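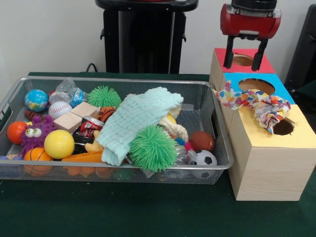 Unit 4 covers intake sorting for mixed play materials, meaning the step between an unsorted collection and its first division into categories. The unit assumes the container vocabulary from Unit 2. An intake station has two parts: one open source container and a set of closed receivers, each with a single opening. The receivers are identified by lid color and set at stepped heights so that every opening can be reached from the working side. A multicolored cloth lying across the blue lid, with its end trailing into the hole of the yellow box, is a standard fault for discussion. It occupies two receivers at once and belongs, for counting purposes, to neither.

4.1 Source container

The source container should be open at the top and low enough for items at the bottom to be reached without tipping. Metal mesh is preferred over solid plastic in the Jarnero layout because small debris falls through and the container can be rinsed. Mesh has one drawback: cords, loops and long pile can catch on the wire. Check the rim and corners before lifting a fabric item out.

Do not fill above the rim. Round items migrate to the top of a densely filled container and roll off when their neighbors are removed. If the collection exceeds the container, work in two loads.

4.2 Receivers

Cardboard is adequate for a training station. The Gikham box, used in the practical, is 280 mm on each side. Receivers can be stepped or set edge to edge, provided no lid covers another opening. Fix the color code before the first item is moved and write it on the station card. The default code is:

Yellow: hard and semi-hard items, including blocks and rubber figures
Blue: balls of any material
Remaining lid: textiles and plush

Any other code is acceptable if it is written down. Changing the code partway through a load invalidates the count, and the load has to be restarted.

4.3 Opening size

The opening limits what a receiver can accept. A rigid item must pass in at least one orientation with clearance on all sides. A soft item may be compressed, but only if it passes under light pressure. Forcing a plush toy through an undersized hole tears the lid of a cardboard receiver long before it harms the toy.

Items that will not pass are placed beside the station and recorded as oversize. They are not left in the source container, where they would be handled again on every pass.

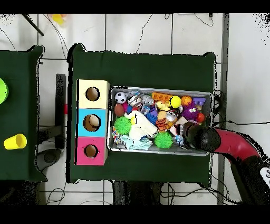 4.4 Order of removal

Remove large plush first. A long soft toy lying across the load hides small items and pins others in place. Balls come next, starting with those nearest the rim. Blocks and figures follow. Loose cloth and rope toys are taken as they come free; pulling on a partly buried cloth drags other items with it. Gather cloth into a compact bundle before release and confirm that no corner remains outside the opening.

4.5 Ambiguous items

Spiky rubber balls are classed by form and go with the balls. Knotted rope is classed by material and goes with textiles. A ball with a fabric cover is still a ball. Students coming from the Niven scheme will notice that it classes everything by material; the two schemes must not be mixed in one log.

4.6 Practical

Set the table surface at 700 mm for standing work or 600 mm for seated work. Leave 200 mm of clear table at the front edge for oversize items. Sort one load using the default code, then empty the receivers and repeat with a code of your own.

Enter both runs on the Jelex sheet with the following fields: code used, number of items per receiver, oversize items, misplacements, and items handled more than once. A bridging item is entered as a misplacement even when it is corrected before the end of the run. Sheets are due at the start of Unit 5. Bring the station card as well.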